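Vedlow Tabletop Football Set
Indoor play and activity equipment – Kirno range

The Vedlow Tabletop Football Set is supplied to schools, libraries and after-school clubs that require a quiet ball game for use indoors. It consists of a pitch mat, a small white goal and a miniature ball, and may be set out on any level table of ordinary height.

The mat has rounded corners and is printed in light and dark green stripes, with a halfway line, centre circle and penalty areas in white. The goal stands freely beyond the end of the mat and requires no fixing.

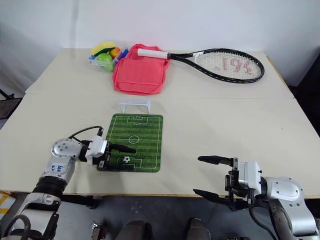

Pitch mat, goal and ball, with bag, racket and storage container.

Players move the ball with one finger. A match is normally played to 5 goals, and the ball returns to the centre circle after each. Children who are new to the game may begin with the ball in the penalty area and practise shooting before a full match is attempted. The set is suitable for children aged 4 and over under the supervision of an adult.

Grestberg recommends that the table be placed against a wall where space allows, so that a ball struck too firmly does not travel far. Other play items should be kept to the back or side of the table during a match.
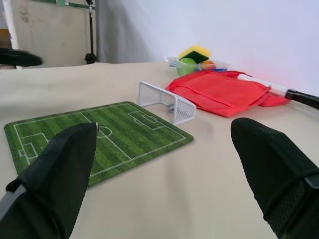
Where several activities share one table, the mat should be laid first and the goal placed last. The mat may be turned to suit the seating of the players – it need not lie square to the table edge.

Care and storage
Wipe the mat with a damp cloth and dry it before putting it away. Store it flat. The goal should not be placed beneath heavier equipment, as the bars may bend. The ball is small and should be counted back in at the end of each session.

Ordering
Sets are sold singly or in cartons of 13. Replacement balls are available in bags of 40 from Pagano, the appointed distributor. Orders received before noon are dispatched the same day.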